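Mogens Thorlacius has been cleaning other people's bathrooms, or teaching machines to, for most of his working life, and he makes a very good pot of coffee while he tells you about it. We met at Trirar, where he now spends his days, and I began with the obvious question. Can they do the chores yet?

"Some of them, slowly," he said, and laughed. "A floor is easy, you know, a floor is flat. A toilet is all curves, and you have to press just enough. I had a pupil once who cracked a tile with her elbow, and she was a person!"

He reckons a bowl that takes him two minutes can take a robot almost 30. His colleague Beca Pumphrey, who keeps the log, has written up 306 attempts since March – she reads me a few, and they are not all flattering.

"It forgets under the rim," she said. "But so does my brother."

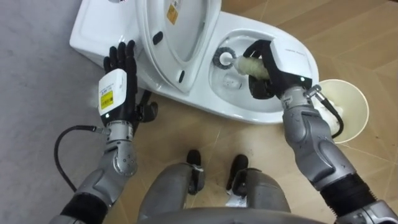
Brush work on the inside of the bowl, with the lid up.

Would he have one at home? Mogens thought about it for quite a while, and topped up my cup. "For the bathroom, yes, tomorrow. The ironing I would keep. I like the ironing."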